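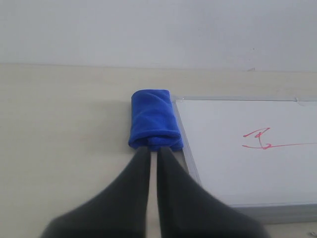
Blue towel and whiteboard on the bench, wiping task

To: robotics-club list
Date: 11/16/23
Subject: Re: wiping task, scoring and towel size

Answers to the message from the Laxdal team are below, with their text quoted. I have copied the whole list as two other teams asked much the same things in the last round.

> We are still unclear on what counts as a finished wipe. The rules
> sheet says "board clean" and gives 10 points, but our policy often
> leaves a faint line near the frame. Is that zero? Also, can we fold
> the towel ourselves before the run starts?

A faint line loses 2 points. It is zero only if a whole stroke can still be read from the front of the table. You may fold or roll the towel yourselves before the run, but once the start is called all hands stay off the table until the arm is back at its rest pose.

> Our training set is 600 episodes, mostly from Illora's logs. Do we
> have to declare that?

Please do. Shared logs are fine. Put the source and the number of episodes in the first line of your entry form. The Rano team used the same logs for their May entry and declared them, and that was accepted.

Every run starts with the gripper closed. Several entries last time began with the fingers open and a little ahead of the others, so the timings could not be compared. The start pose file in the Kunditz folder has been corrected. Delete any older copy.

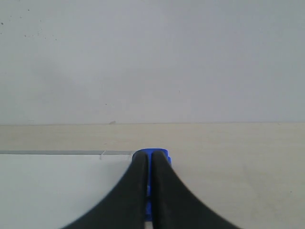

> Does the clock stop if the towel is dropped?

The clock keeps running. A team may let the arm try again as often as it likes inside the 75 seconds, and only the state of the board at the end is scored.

On grasping: pinching the towel by one end gives a longer hanging part, and that part tends to drag behind the wrist and cover the marks from the camera. Two teams have asked for a smaller cloth. We are keeping the present one for this round, so that the old logs stay usable, and will look at it again after the results are in.

Red marker only, please. The black one we tried left a grey film that no team could shift, and the board had to be cleaned with spirit between runs.

If your gripper loses its zero during practice, power the arm down and home it again before you record anything. Episode 2326 in the shared set was recorded with a bad zero and should be left out of training.

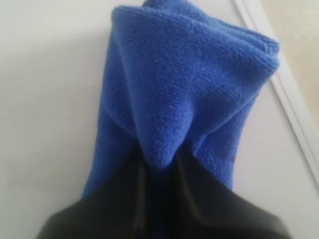 Entry forms and bench time

Forms go to the list address as plain text, one per team. Bench slots are 75 minutes, with 10 minutes at the end for putting the table back as it was. Teams wanting a second slot should wait until every team has had one, then reply to this thread.

Club robotics list
To leave the list, send "unsubscribe" to the list address.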